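Home | Features | Workshop | Letters | Subscribe | Search

The Slow Education of a Pair of Hands

Silviu Ursu wanted a robot that could put things away. He had looked at the ones you can buy, looked at his bank balance, and decided to build one at Lasorgate, a shared workshop that smells of solder and somebody's soup.

By April he had spent 2,452 dollars and owned two arms that could wave. They waved beautifully. What they couldn't do was pick up a pencil, a skill most toddlers have mastered and promptly turned against the wallpaper.

The trouble, as his building partner Ionuț Neagu explained to me at length and with diagrams, is that you can't simply tell a machine how to tidy. You have to show it, many times over, using grippers like the ones it will eventually have. So the two men built a hand-held pair, named the project Prunum after a long argument, and started practicing being the robot themselves.

It's humbling work. I was given a turn on a Wednesday evening and dropped everything I touched, including one of the grippers. "You squeeze like you're angry," Neagu said. I was, a little. 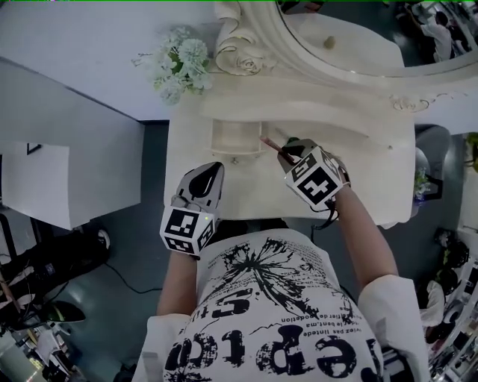

Tidying the hard way: a slim stick in the right gripper, an open compartment on the vanity, and coded cubes on both tools.

The patterned cubes let the software work out where each gripper is and which way it's pointing, provided a camera can see them. An early version of the mount came loose if you sneezed. Ursu reprinted it 33 times, and he keeps the failures in a bucket, which he showed me with more pride than he showed me the arms.

A good session produces 40 usable runs. A bad one produces a disagreement about whose elbow was in the way. The men allow themselves 56 minutes before a break, a figure Ursu arrived at by timing how long Neagu could go without complaining about his shoulders.

As for the arms, they are still bolted to their bench, waiting for their lessons. Ursu switched them on for me before I left. One of them waved. The other needed a new fuse, and he went off to look for one.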